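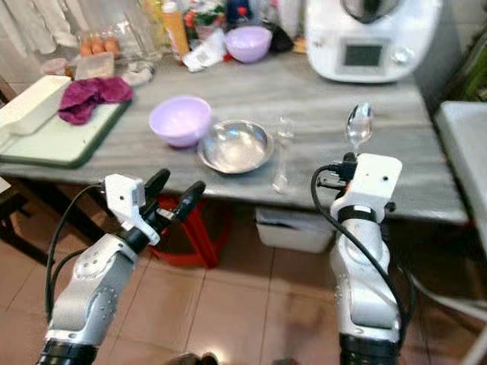

Lavender bowl on the kitchen table, spoon held in a gripper

Savolainen Oat & Clay Face Mask, review by Hanne Väisänen

I've been meaning to write about this one since August, when my friend Siiri pressed a half-used pot on me and told me to stop moaning about my dry cheeks! It's a powder, so you mix it yourself (one spoonful of mask to two of water, and do stir it well or you'll get lumps), then leave it on for 10 minutes. I tried 15 once and my chin went rather pink, so I'd stick to what the leaflet says.

My skin feels lovely afterwards, soft and calm, and the smell is like porridge with a bit of honey in it.

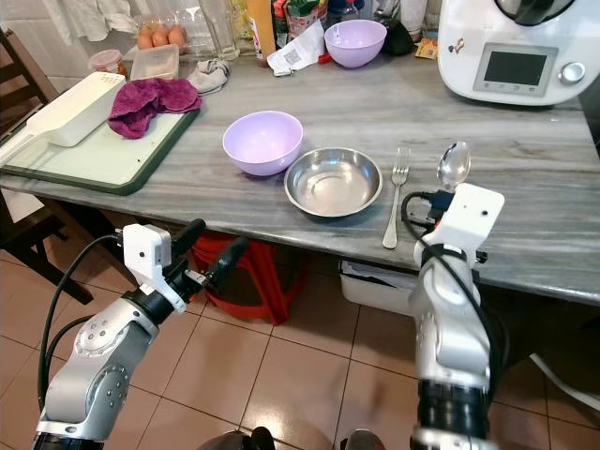
Marble worktop, red stool underneath

My grumbles are small ones. The lid is stiff, the powder gets everywhere, and £26 is a lot for a pot that lasts me 3 months. The Zuvum one is cheaper but left me feeling tight round the nose, so I've gone back to this and have another on order from the little shop in Rirkcombe.

Four stars from me.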